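Flats at Bromness - anyone been to look?

miah_20
Went on Saturday and loved it! Big windows, proper hallway, and you can hear the sea from the kitchen - I'd move in tomorrow.

Flirel
Lovely light, yes, but the service charge goes up in December. Ask before you fall for it.

miah_20
Still cheaper than my rent!

bokska426
Disagree about the hallway, our pram wouldn't turn in it. Great storage though.

Ezequiel Goicoechea
Top floor is the one to get - two balconies!
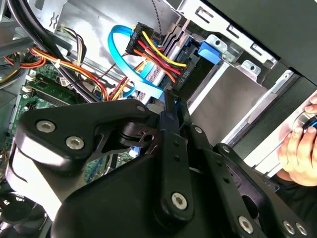
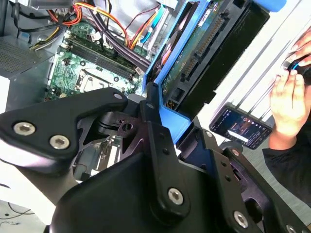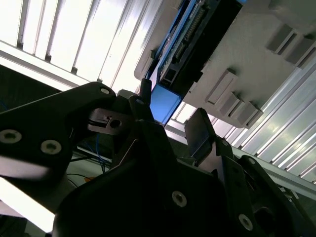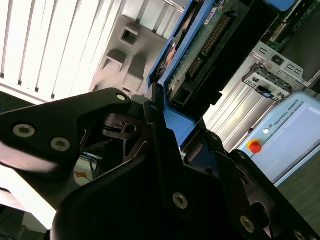

Page 2 of 20

Flirel
Two balconies and no lift, mind.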